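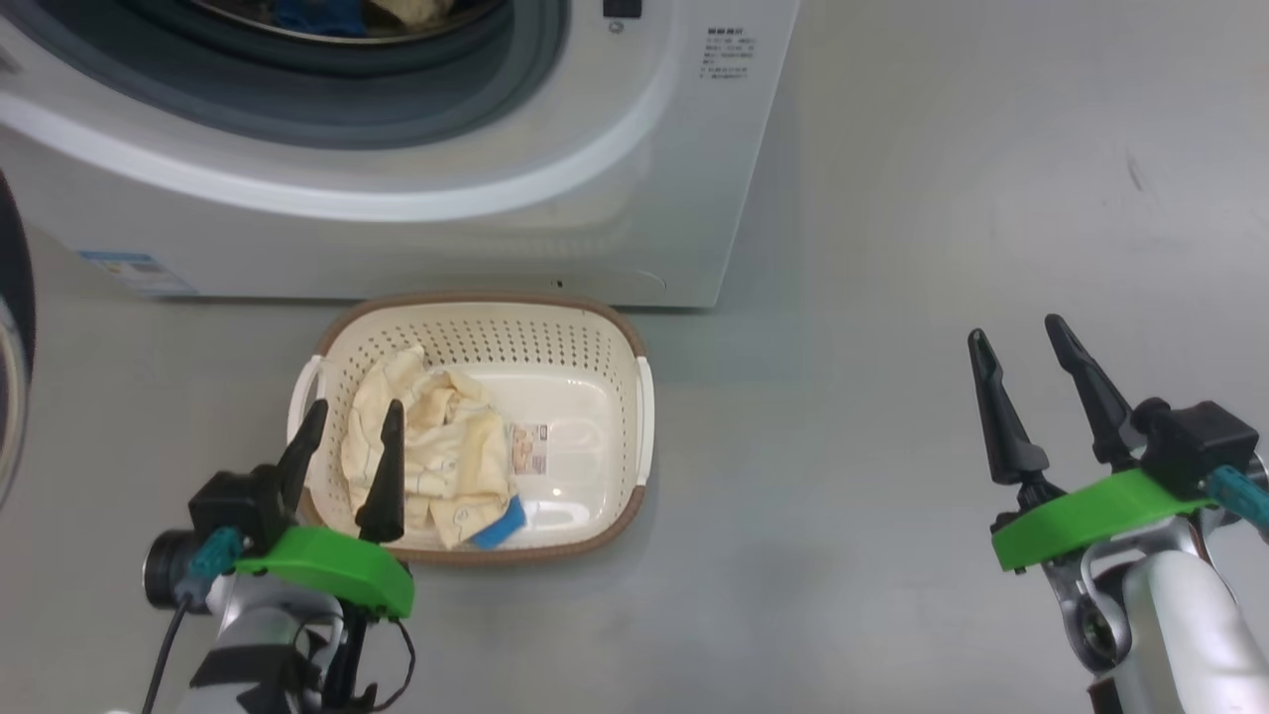 Ticket 1576
Site: Kerkberg, laundry room
Category: Plumbing / drainage
Status: Closed

Floor waste in the laundry is backing up. Grey water comes up through the grate when the washer upstairs in unit 8 drains, and again when the tub is emptied. The front loader in the laundry has a load in the drum, blue and cream items among it, and the tenant has been asked not to run it until the line is clear. Smell is worst in the morning.

Log

7:40 am. Lifted the grate and pulled out lint and a bottle cap. Ran the tub tap for 2 minutes. Water held at the grate, then dropped slowly. Not fixed.

8:15 am. Checked the overflow relief gully outside the back wall. Dry, grate loose and sitting properly. Blockage is therefore between the laundry and the gully, not in the main.

9:05 am. Hand auger from the floor waste. Stopped at 2 metres and would not turn past the bend. Came back with lint and hardened soap on the tip.

9:50 am. Called Grundex for the electric eel. Earliest slot was after lunch. Tenants in units 2 and 8 told to keep washers and tubs off until further notice.

1:30 pm. Grundex on site. Went in from the inspection opening under the path and worked back towards the laundry. Broke through at the bend. A lot of lint, plus a piece of old rubber seal. Flushed with the garden hose for 21 minutes and the water ran clear.

2:20 pm. Unit 8 ran a drain cycle, then we emptied a full tub at the same time. No rise at the grate. Mopped and disinfected the floor.

Follow-up

The old grate has wide slots and lets lint straight through. Ordered a Mosoti basket strainer to suit the 80 mm waste. Fitted when it arrived in March, no tools needed except a flat screwdriver.

Basket to be emptied monthly. Added to the cleaning list.

If it backs up again, skip the hand auger and book a camera inspection. The bend may have dropped.

Ticket closed. Invoice sent to Gasasitz, coded to drainage repairs.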